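Demonstration Collection Moves to the Long Room

The household manipulation project has moved its data collection out of the small test kitchen and into the long room on the ground floor. The change took effect in September and will last at least until the next round of training begins.

The test kitchen had room for two collectors at a time, and most of what they recorded there was counter work: cups, plates, drawers. The model trained on that material, known in the group as Overo, did well on counters and poorly nearly everywhere else. It had few examples of soft furniture, and almost none of objects picked up from floor level. When it was asked to pick up a cushion it tended to close its fingers on the air just above the fabric.

Aurelia Ene, who plans the collection schedule, asked for a space where several people could work side by side on different tasks without waiting for one another. The long room has a sofa, a round table, a sink and a water dispenser, with desks farther back. Collectors wear the rigs on their backs and work with hand-held grippers, and each one follows a task card for the session. 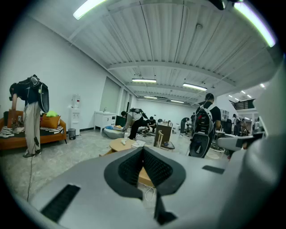
Collection under way in the long room, seen from one of the hand-held grippers. The sofa is on the left.

A task card gives a goal and a starting layout but leaves the method open. "Tidy the sofa" might mean straightening a throw first or dealing with the cushions first. Jhonatan Rivadeneyra, who reviews the recordings, said the variety is useful as long as each attempt is complete. A collector who drops something is asked to pick it up again and carry on, and the recording is kept. Clips in which the collector stops to talk, or steps away halfway through, are marked and set aside.

The current set has 32 task cards. Each is to be recorded by at least five different people, so that the model does not learn one person's habits. Height matters here. Taller collectors come at the sofa from above and shorter ones reach across it, and the paths the gripper takes are quite different. Left-handed collectors are still in short supply, and anyone in the building who is left-handed and has a free morning is asked to write to Aurelia.

Review is now the slowest step. A session produces around 3 hours of usable recording, and every attempt needs a start mark, an end mark and a short written label. Labels should be in everyday words: "put the cushion back on the sofa," not "cushion relocation." The labeling tool, Waltunov, was updated this month to accept corrections without reopening the whole session. Reviewers who still see the old save button should log out and back in.

A few points for people working in the long room:

Check the gripper padding before you start and report any that has worked loose.

Keep cables clear of the path between the sofa and the round table.

Put furniture back on its floor mark at the end of a session. Throws and cushions may stay where the last task left them.

Do not borrow the chairs.

Recordings are copied to the Wijaya server at 6 p.m. Sessions still open at that time are picked up the following evening, so there is no need to cut one short.

The first training run to include the new material will be carried out with Enach, which is supplying the computing time. Results on the sofa and floor tasks will be compared with those of the earlier model, using the same test objects as before. Aurelia will present the comparison at the next project meeting. Requests for new task cards can go to either Aurelia or Jhonatan, with one goal per card and a list of the objects needed.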